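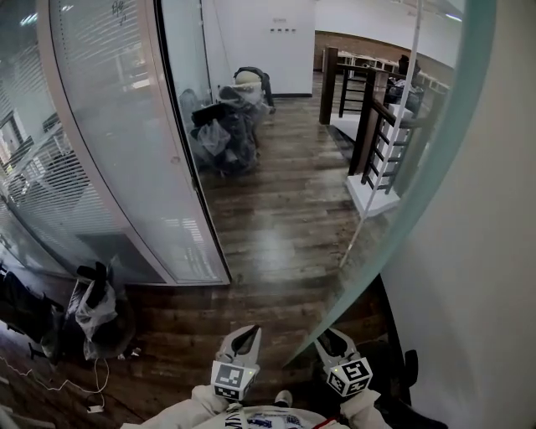
Ticket category: Handheld gripper / Pose tracking

Status: Resolved, watch for recurrence

Reported problem: In the Iridetti recordings from the Lastthorpe office floor, the relative pose between the left and right grippers jumps for short stretches. Head camera and gripper cameras both affected. Replay of the Paquette policy set rejects these episodes.

Steps taken

1. Reran marker detection on all 755 episodes. 120 were flagged for at least one jump in the left-to-right distance.

2. Checked clock sync between the head camera and both grippers. Offset was within limits, so sync was ruled out.

3. Looked at the flagged episodes by hand. Many of the jumps fall where the head camera faces the glass partition and the glossy wood floor. SLAM was picking up features from the ceiling light reflections, which move with the operator. The markers themselves were being read correctly.
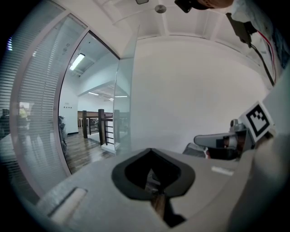
Gripper camera view, other gripper's marker at right, glass and corridor behind.

4. Masked the lower part of the head view for map building only. Jumps dropped but did not go away.

5. Changed the method for relative pose. When a gripper camera sees the other gripper's marker, that reading now overrides the difference of the two SLAM poses. SLAM fills gaps of up to 20 video frames. Longer gaps are dropped.

Result: 2 of the 120 flagged episodes still fail. Both are left out of the training split. Gadmont data was not reprocessed and should get the same check before it is merged.

Open item: the horizontal blinds behind the glass may cause false matches too. Not tested.

Contact support | © Iridetti | Back to top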